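Flerkermont 衣類手入れノート

印刷する | メールで送る

当サイトではCookieを使用しています。閲覧を続けた場合、Cookieの使用に同意したものとみなします。 [同意する]

濃色の綿衣類を洗う:色落ちの試験から収納まで

シェア 1,262

対象は、赤、紺、黒、深緑などの濃色に染めた綿および綿混の衣類である。Tシャツ、スウェット、薄手のシャツを想定している。絹、毛、皮革の付属品が付いたもの、顔料を表面に固着させただけのプリント地は扱わない。藍染めと草木染めも別の手順になるので除外した。

洗濯機は縦型、ドラム式のどちらでも構わない。手順中で差が出る箇所にはその旨を書いた。

1. 用意するもの

・中性洗剤(蛍光増白剤を含まないもの)
・白い綿の端切れ、または使い古した白いハンカチ
・計量カップ
・目の細かい洗濯ネット
・洗面器、できれば白いもの
・水温計
・色移り防止シート(任意)

洗剤の例ではFirkuraの液体中性タイプを使った。他社品に置き換える場合は、成分表示で漂白剤と蛍光増白剤の有無を確認する。粉末の弱アルカリ性洗剤は皮脂汚れには強いが、直接染料や反応染料の未固着分を引き出しやすい。濃色の新品には向かない。

色移り防止シートはSiposのものを標準として書いている。シートは水中に出た染料を吸着するもので、生地から染料が出る量を減らす働きはない。シートを入れたから白物と一緒に洗ってよい、という判断は誤りである。

2. 表示の確認

最初に見るのは洗濯表示である。桶の記号に書かれた数字は液温の上限で、推奨値を示すものではない。上限40の表示があっても、濃色品の初回は常温の水で洗う。桶に×が付いていれば家庭での水洗いはできない。

三角の記号は漂白の可否を示す。三角に斜線二本なら酸素系漂白剤は使えるが、塩素系は使えない。濃色品に塩素系を使う場面はないと考えてよい。

四角の記号は乾燥に関するもので、四角の中に丸があればタンブル乾燥、縦線や横線があれば自然乾燥の方法である。左上に斜めの線が入ったものは日陰での乾燥を指定している。濃色品にはこの斜線が付いていることが多いが、付いていなくても日陰に干す。

付記用語も読む。「色の濃いものは単独で洗ってください」と書かれたものは、製造側が未固着染料の残留を見込んでいる。省略して次の試験に進むと、試験で色が出なかったときに判断を誤る。試験は狭い範囲しか調べていない。

3. 色落ちの試験

3-1 湿潤摩擦

裏側の縫い代を選ぶ。白い端切れを水で湿らせ、軽く絞り、縫い代の上で十回往復させる。力は机の汚れを拭く程度でよい。端切れに色が付かなければ、同じ場所で洗剤液を使って繰り返す。

洗剤液は水200 mlに対して洗剤を数滴。正確な濃度にこだわる必要はないが、原液を直接付けると泡で色が見えにくくなり、その部分だけ脱色する場合もある。

3-2 浸漬

摩擦で色が出なかったものについて行う。洗面器に常温の水を張り、裾の裏側だけを浸す。五分置いて水の色を見る。白い洗面器であれば薄い着色も判別できる。色付きの洗面器しかないときは、水を透明なコップに移し、白い紙を背にして見る。

3-3 判定

A:摩擦、浸漬ともに着色なし。同系色との混合洗いができる。
B:摩擦でわずかに着色、浸漬は着色なし。濃色のみでまとめ、ネットに入れる。
C:浸漬で着色。単独で洗う。三回洗ったのち、再び試験する。
D:摩擦で端切れが明瞭に染まる。家庭での洗濯を保留し、染め止めの処理または専門店への相談を検討する。

判定は衣類ごとに控えておく。筆者はタグの裏に布用ペンで一字だけ書いている。同じ製品を色違いで買った場合も、判定は色ごとに変わる。赤と黒では赤のほうが浸漬で色が出やすい、という傾向を経験的に感じているが、染料の種類と後処理に左右されるので一般則としては使えない。

4. 前処理

ファスナーを閉め、ボタンは外したままにする。ボタンを留めて洗うと、水流の力がボタン穴の端に集中し、糸が緩む。紐は軽く結ぶ。裏返す作業はこの段階で行う。表側を内側に入れておくと、摩擦による白化が目に見えて減る。

裏返すときは平らな場所に衣類を広げ、裾から片手を入れて肩の縫い目をつかみ、そのまま引き抜く。袖は最後に直す。吊った状態で裏返すと襟ぐりに重さがかかり、リブ編みの部分が伸びる。
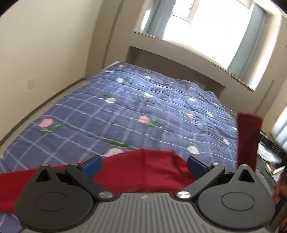

襟と袖口の皮脂は、裏返す前に処理しておくと後の作業が減る。洗剤液を指で付け、柔らかい布で押さえる。ブラシは使わない。濃色の綿は毛羽が立つと光の散乱で白く見え、これは退色と区別がつきにくい。染料は残っているのに色が褪せたと判断される例の多くは、この毛羽立ちによる。

泥が付いている場合は先に乾かし、払い落としてから水に入れる。濡れた泥をこすると粒子が繊維の間に入り、通常の洗いでは取れなくなる。

5. 洗い

5-1 水温

水温は39度を超えないようにする。風呂の残り湯を使う家庭では、追い焚き後の湯がこの値を上回っていることがあるので水温計で確かめる。判定がBまたはCのものは常温の水に限る。冬季に水温が低すぎると液体洗剤の分散が悪くなり、溶け残りが筋状の跡になる。その場合は少量のぬるま湯で洗剤を溶いてから投入する。

5-2 水量

縦型では一段上の水位を選ぶ。布同士の摩擦が減り、溶け出した染料の濃度も下がる。ドラム式は水位を選べない機種が多いので、投入量を定格の半分までに抑える。

5-3 行程

洗い六分、すすぎ二回、脱水一分。ドラム式では「おしゃれ着」または「弱」の行程を使い、脱水だけを短く設定する。長い脱水で付いた折り目は、乾いた後に白い線として残る。これは折り目の山の部分が槽の壁や隣の布と擦れた跡で、アイロンを当てても消えない。

柔軟剤は入れてもよい。摩擦が下がるので濃色品には都合がよいが、吸水性は落ちる。タオルと一緒に洗う場合は省く。

5-4 終了後

行程が終わったらすぐに取り出す。濡れたまま重なっている時間が長いほど色移りは進む。洗っている間よりも、洗い終わって放置された間に移ることのほうが多い。予約運転を使うときは、終了時刻を取り出せる時刻に合わせる。夜に仕掛けて午前六時に終わる設定にし、八時まで槽に置くといった使い方は濃色品では避ける。

6. 色移りが起きた場合

乾かす前であれば対処できる。乾燥させると染料が繊維内に落ち着き、除去率が大きく下がる。

手順は次のとおり。

(1) 移った側の衣類だけを取り出す。移した側は別にすすぐ。
(2) 洗濯表示の上限温度を確認し、その範囲で最も高い温度の湯を用意する。
(3) 通常の二倍の洗剤を溶き、移った衣類を浸す。
(4) 60分置く。途中で二、三度上下を返す。
(5) 湯が着色していれば捨て、同じ操作をもう一度行う。
(6) 常温の水ですすぎ、白い紙の上で残色を確認する。

残色がある場合に限り、酸素系漂白剤の使用を検討する。白物であれば問題は少ないが、柄物では元の柄まで薄くなるおそれがある。目立たない部分で試してから全体に移る。Akleyの粉末のように発泡の強いものは、密閉容器に入れて振ってはならない。

塩素系漂白剤は、樹脂加工された綿に使うと黄変が起きることがある。還元系漂白剤はこの黄変を戻す用途で売られているが、濃色の地には使えない。

7. 乾燥

脱水後、縫い目を軽く引いて形を整える。肩、脇、裾の順に行い、最後に襟を押さえる。叩いてしわを伸ばす方法は効果が高いが、編み地では縦方向に伸びるので、たたんだ状態で手のひらで押す程度にとどめる。

裏返したまま、日陰の風が通る場所に干す。窓際の室内干しでも直射が当たれば退色する。ガラスは紫外線の一部を通し、可視光だけでも退色する染料がある。カーテン越しに干す場合も、一日同じ向きに置けば片側だけが薄くなる。向きを途中で変える。

針金ハンガーは肩の部分に跡が付く。厚みのあるものを使うか、物干し竿に胴の部分をかけて二つ折りにする。厚手のスウェットではフードと身頃の間に空気の通り道を作る。乾きにくいのは脇の縫い目とポケットの底で、乾いたかどうかの確認はこの二か所に触れて行う。

タンブル乾燥は、表示で許可されていても濃色品には勧めない。毛羽立ちと収縮が同時に進む。使わざるを得ない場合は低温で半分まで乾かし、残りを自然乾燥にする。

8. たたみと一時置き

完全に乾いてから表に返す。湿り気が残ったまま表に返してたたむと、内側に残った水分で折り目の部分に色が動くことがある。特にC判定のものは、乾いた後でも白や淡色の寝具、壁紙、合成皮革の上に長く置かない。合成皮革に移った染料は表面の樹脂に入り込むので、拭いても取れない。

たたむ場所は、衣類より一回り大きい平面があればよい。ベッドの上で作業する場合は掛け布団を平らにしてから広げる。柔らかい面では折り線が決まりにくいので、袖を折った後に一度手で押さえて空気を抜き、それから身頃を折る。

手順は標準的なもので足りる。前身頃を下にして置き、左右の脇を肩幅の中央寄りで折り込み、袖を身頃に沿わせ、裾から二つまたは三つに折る。濃色品について加えるなら、折り線を毎回少しずらすこと。同じ位置で折り続けると、その線に擦れと光が集中し、棚に積んだ状態でも筋状に退色する。 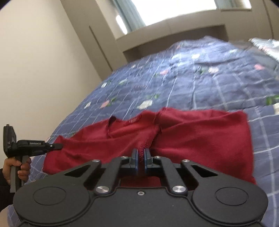 Haziq Jugahからは、折り線をずらすより筒状に巻くほうが確実だという指摘があった。巻けば鋭い折り目ができず、引き出しに立てて入れても擦れる面が限られる、八月に綿の濃色シャツを全部この方式に変えてから白い筋が出ていない、とのことである。プリントのある製品では、巻きの外側に来たプリントにひびが入るので内側に向けるように、とも書かれていた。

筆者の側では巻き方式を長期間試していないので、本文の手順は変更しない。無地の薄手であれば合理的な方法と考える。厚手のスウェットは巻くと径が大きくなり、引き出しの高さに収まらないことがある。

9. 収納

光の当たらない場所に置く。開放棚を使う場合は、最上段の衣類の上に綿の布を一枚かける。透明な収納ケースは内容の確認には便利だが、窓に向いた側だけが褪せる。向きを変えるか、内側に紙を入れる。

濃色品と淡色品は段を分ける。分けられないときは間に薄紙を挟む。湿度の高い季節には、乾いた衣類同士でも接触面でわずかに色が移ることがある。除湿剤を使う場合は衣類に直接触れない位置に置く。塩化カルシウム系の除湿剤は、溜まった液が布に付くと乾かず、べたつきが残る。

防虫剤は一種類に限る。樟脳とパラジクロロベンゼン、ナフタリンを混ぜると溶けて液状になり、しみを作る。綿だけの段には本来不要だが、毛や絹と同じ引き出しに入れるなら使うことになる。

10. よくある誤り

塩や酢で色を止める

既製の綿衣料に家庭で塩水や酢を加えても、染料の固着はほとんど進まない。塩は染色の工程で染料を繊維側に寄せる目的で使うもので、染め上がった後の堅牢度を上げる働きは期待できない。酢は酸性染料には意味があるが、綿にはその種の染料を通常使わない。金属の付属品がある場合は、錆の原因にもなる。

一度単独で洗えば終わりとする

C判定のものは、二回目のほうが水の着色が濃く出ることがある。初回は糊や仕上げ剤が染料を抑えているためで、異常ではない。三回洗ってから再試験する。

ネットに詰め込む

ネットの中で衣類が動かないと、洗剤が行き渡らず、すすぎも不足する。一枚につき一つのネットを使い、余裕を残す。ネットの目が細かいほど毛羽の付着は減るが、水の通りは悪くなる。

洗剤を多めに入れる

色移りの除去では二倍量を使うが、通常の洗いで増やしても汚れ落ちは頭打ちになる。残留した洗剤は、乾いた後に濃色の地で白い粉として目立つ。その場合は洗剤を入れず、すすぎだけをもう一度行う。

11. 染め止め剤について

D判定のものに使う市販の染め止め剤は、陽イオン性の樹脂で染料を包み、水に出にくくする。湯の温度と時間は製品の指示に従う。処理後は陰イオン性の洗剤と結合して効果が落ちることがあるので、最初の数回は洗剤量を標準より減らす。風合いがやや硬くなり、赤系の色ではわずかに青みに振れる場合がある。処理の前後で、裏側の縫い代を白い紙に並べて比べておくとよい。

処理した衣類は、乾燥後に3-1から改めて試験し、判定を書き直す。

コメント(39) | この記事をシェア | 印刷する | メールで送る

新着記事のお知らせをメールで受け取る [登録]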